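Print this entry
E-mail this entry

Workshop notebook, November, back room, started writing at 4:40 pm

OK so the bread crust thing. I have been putting off writing this up because I wanted one good bake before I committed anything to paper, and now I have one and a half, so that will have to do.

Where we were: the rye starter (the Drinness one, in the tall jar) was going sour much faster than the wheat one, and the loaves from it came out with a lovely crumb and a crust you could sole a boot with. Carmela thought it was the oven. I thought it was the flour. Teodoro thought we were both leaving the dough too long and said so, twice, on the whiteboard, in green marker.

Took the first batch this morning. Rye from the Noltero sack, 400 grams, same water as always, salt at 2 percent, starter straight from the fridge without the warm-up feed. I know, I know. I wanted to see how bad it would be! It was pretty bad. Slack as pudding by the first fold and it never tightened up. I shaped it anyway and it spread out on the peel like it had given up on life. Baked it in the small oven with the lid on for the first half. Result: flat, gray-brown, crust like tile, inside gummy near the bottom. Tasted nice, though, in a vinegary sort of way. Crescencio ate three slices with butter and said he'd had worse at weddings.

Second batch, same flour, but I fed the starter last night before I left and again when I got in, and kept it on the shelf over the radiator. Much livelier. Domed on top and smelled like apples instead of nail polish. I held back a splash of the water too, which Bakari has been telling me to do since summer (fine, Bakari, you win this one). The dough was still sticky but it had some shape to it, and when I poked it, it came back slowly the way the wheat dough does.

Bulk: I cut it short. We had been going until it doubled, which I think is the wheat habit carried over. Rye doesn't have the stretch to hold all that gas, so by the time it looks doubled it's already on its way down. Stopped when there were little pinholes showing on the surface and went straight to the tins. Tins, not baskets. I'm done with baskets for anything over half rye, I spent twenty minutes last time picking dough out of the weave with a toothpick.

Oven: this is the half of the "one and a half." The Gallardo runs hot at the back left. Everybody knows this and everybody forgets it. Loaf A went in at the back and Loaf B in front, and I meant to swap them and then the phone rang. So Loaf A has a black ear on it and Loaf B is, I think, the best rye to come out of this room. Thin crust, crackly on top, chewy on the sides, and it sliced without tearing once it had sat. Loaf A is the half.

What I think is going on with the crust: a good part of the boot leather was the lid. We were trapping steam for far too long, and with that much sugar loose in an over-sour dough it sets up thick and dark and then dries hard. With the lid off at the quarter mark the top had a chance to dry out while the inside was still pushing. I'd like to try it with no lid and just a tray of water underneath, but I only want to change one thing at a time or Milagros will (rightly) refuse to read my notes.

Milagros, if you are reading this: yes, I weighed everything. The slip with the weights is taped inside the cupboard door with the others. It's numbered 1431, after the last four on the flour sack, so you can match them up. The 13 on the corner is the shelf, ignore it.

Things I got wrong today, so I don't do them again:

Left the thermometer in the dough bin and went looking for it in two rooms.
Used the good linen to cover the tins. It's now got a stripe of rye cement down the middle. Soaking.
Sliced Loaf B warm. Only one slice! But it left a smear on the knife, and if I'd waited I would have known sooner that the middle was done. Rye really does want to sit overnight.
Forgot to write down when the second batch went into the tins. It was before lunch and after the delivery, that's all I've got.

Side note on the flour. I've got a little bag of the Imden rye that Carmela brought back, and it's ground a good deal coarser than the Noltero. You can feel it between your fingers, like damp sand. My guess is it'll drink more water and take longer to do it, so a soaker might be the way to go: half of the flour, all of the water, leave it on the counter overnight and build the dough on top of that in the morning. Bakari says boiling water on the soaker makes it sweeter. I've only ever done it cold. Might be worth splitting the bag and trying both, if there's enough left after Crescencio's pancakes (there were pancakes, I wasn't consulted).
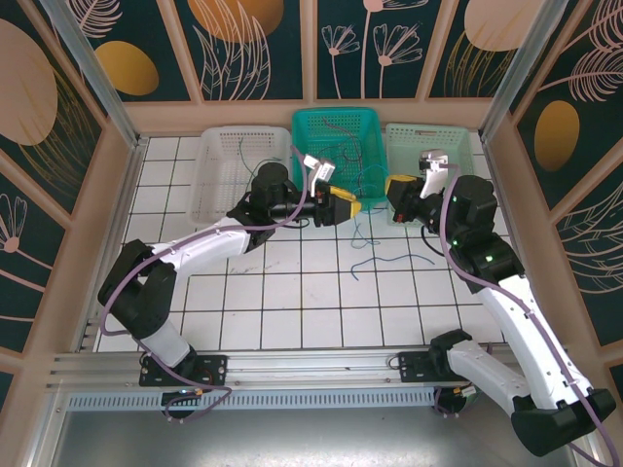

The two arms over the white tile, teal basket by the left gripper.

Back to it. 5:55 and I've had another slice of B, for science. The sourness has come forward a bit as it cools, and I like it more than I did an hour ago. The crust has gone a touch softer on the sides, and the top is still crisp. I've wrapped half in the clean towel and left the other half cut side down on the board to see which one is better in the morning. Please don't eat the one on the board. Please eat Loaf A, it's perfectly good if you trim the ear off, and there's soup.

Starter got its evening feed, one part starter to five parts flour, five parts water, and it's back on the radiator shelf with a rubber band around the jar at the starting line. If somebody is in before me, could you look at where it's gotten to and scribble it on the jar lid? I'm trying to find out how long it takes to peak at that ratio, and I always turn up just after it's started sinking.

For next time:

Same recipe as batch two, both tins in the front of the oven, lid off at the quarter mark.
Caraway in one of them. Teodoro hates caraway, so label it.
Try the tray of water on the bake after that.
Soaker with the Imden, cold first, then hot.
Buy toothpicks.

Also the scale is eating batteries again. I've put the spare set in the drawer under the mixer and that really is the last of them, so if it dies on you mid-weigh, use the old balance and write down that you did. The numbers from the two don't agree on small amounts, salt especially, and I spent most of one afternoon chasing a "bad" batch that was only the balance reading low.

Washing up now. The linen isn't looking great.

Print this entry
E-mail this entry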